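Anselmo Quintero does not like the word archival. It appears on boxes, pens, tapes and sleeves, he points out, and in most places it has no fixed meaning. "It tells you what the manufacturer hopes," he says. "Ask for the test, the method and the result. If there is no result, treat it as a cardboard box."

Quintero looks after bindings for the Grunov library, a private collection of technical books, trade ledgers and bound journals. It holds 906 volumes, most of them in cloth or paper over board, very few in full leather. He spent the first part of his working life as a trade binder and came to conservation through repair work, when customers began to bring him things he had sewn himself and he could see how they had failed.

The failures, he says, are nearly always at the joint. A case binding is made separately from the text block and attached to it by the endpapers and a strip of open-weave cloth called mull. Every time the cover is opened, that strip bends along the same line. The cloth on the outside bends with it. In time the adhesive lets go, or the paper splits along the fold, and the block begins to drop forward at the tail.

"People look at the corners first, because corners are what gets knocked," he says. "A bad corner is ugly. A bad joint is structural. I will leave a bad corner alone for years."

Shelving position makes a measurable difference. A heavy book stored upright hangs from its joints, with the text block a few millimetres clear of the shelf. The squares, the small overhang of the boards beyond the pages, are what cause the gap. Quintero fits the larger ledgers with a support of folded board cut to the height of the square, so that the block rests on something. Folios go flat, never more than three to a stack.

On adhesives he is conservative. Wheat starch paste does most of the work, with methyl cellulose where he needs something slower or wants to soften old glue on a spine. He keeps a PVA emulsion for new cases and does not use it on anything he may have to undo. Animal glue, which holds a large share of the Grunov books together, he regards as better than its reputation. It turns brittle in dry rooms, but it comes off with moisture and a bone folder.

Humidity was the longest part of our conversation. The store was once allowed to drift up to 70 per cent through a wet August, and he found mould on the cloth of the lowest shelves along the outside wall. The remedy was dull. The bays were moved away from the wall to let air pass behind them, the affected books were isolated, dried slowly and vacuumed through a fine screen, and a logger was placed on every second bay in place of the single one by the door.

"One logger by the door tells you about the door," he says.

He is less strict than many of his colleagues about handling. Gloves are not worn for paper in the Grunov reading room. Clean, dry hands give better control, and a cotton glove catches on a torn edge. Readers are asked to use foam wedges under both boards and to turn pages from the upper outer corner. Opening is limited by what the spine will take, which varies from book to book. A tight-back binding from the Travedach series may open comfortably to a right angle and no further. The later Quispe catalogues, sewn on tapes with a hollow back, lie almost flat.

His advice to private owners is short. Do not use pressure-sensitive tape on paper or cloth, whatever the packet says. Take a book from the shelf by pushing back its neighbours and gripping the middle of the spine, not by hooking a finger over the headcap. Keep the fragments. A detached spine piece in a labelled envelope can be put back — a discarded one has to be imitated, and the imitation costs more than the rest of the repair.

He has started a survey of the whole collection, recording the condition of each joint on a scale of three grades. He works on it on Saturday mornings, when the reading room is closed.

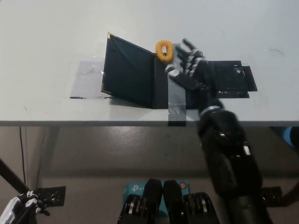 Fluneo wrote in to say that the advice on folded board supports needs a caution for slipcased volumes, where the extra thickness at the tail can jam the book against the top of the case, and that a thinner board with a rounded front edge has worked well for ledgers of that kind.

Related items
Choosing a paste for paper repair
Mould on cloth bindings: first steps
Sewing on tapes and sewing on cords
Where to place a humidity logger

Contact | Copyright | Back to top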